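Household Tips: Recording Chores for a Robot at Home

So you signed up to record chores for one of these robot learning projects. Three people have written in asking whether it's worth doing and how to keep it from taking over the living room. I did it for most of May, and I have my doubts about the big promises. The tips are sound either way, and a few of them will help you keep a tidier shelf.

Ignore the demo video
The one they send you at sign-up shows a spotless kitchen and a person who never drops anything. Your house won't look like that and your recordings won't either. I was told that was fine, then told my first batch had "too much variation," then told a week later that variation was what they wanted. Ask for the rules in writing before you start.

Pick one dull job
Moving a cup from one spot to another is plenty. People get ambitious and try to fold a fitted sheet on the first Sunday. Don't. Do the same small job 20 times, take a break, then do it from a different starting spot. If you always put the cup down in the same place, all you've taught anybody is that place.

Clear the surface you're working on
Wipe it, take off the mail and the keys, and leave only what the job needs. A low shelf unit works better than a kitchen counter for me. You can see over your own hands, and a raised rim will catch a cup that gets nudged. Leave the rest of the room alone. I spent a whole evening hiding clutter and was then asked to put it back.

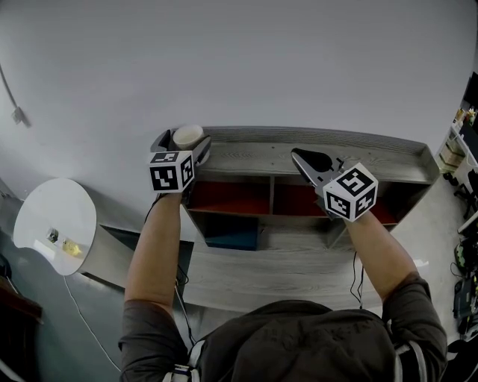
White cup in the left gripper, right gripper open over the shelf top.

Mind the cables
With a gripper in each hand you have a cable on each side, and both of them want to catch on something. Run the cable back along your forearm and leave enough slack to reach the far edge of the shelf. A soft hair tie at the elbow holds it better than tape and doesn't pull. Push your sleeves up first. Before each run, reach as far as the job will take you and see if anything tugs.

Keep the marker cubes clean
The black-and-white cubes on the grippers are how the software works out where your hands are. Greasy thumbprints don't help. Use a dry cloth. I tried glass cleaner on one and lifted a corner of the pattern, so learn from me. Keep lamps from glaring on them too, and try not to let one hand pass in front of the other.

Slow down, but not that slow
The instructions said "natural speed." Nothing is natural about picking up a cup with two stiff fingers. I settled on counting to 4 for each reach. Close on the cup, wait a beat, then lift. Jerky grabs were most of what I had sent back.

Use cups you don't love
Plain, light and cheap. Thin rims chip when you squeeze them off-center.

Stop before your shoulders do
Holding your arms out in front of you gets old fast. Two short sessions beat one long one, and my last clips of the evening were always the worst.

Is it worth it?
My neighbor Frøydis Boström did the same program and thinks we'll all have a machine putting the dishes away before long. I'd like to see it handle her dish cupboard first. What I saw was a great many examples of a cup going a short way across a shelf, and no one I wrote to could tell me how many more it takes before a machine can do it with a different cup in a different house. If you want a small side job and have a patient back, go ahead. I wouldn't give up any cupboard space for the robot yet.

Next time: getting candle wax out of a table runner.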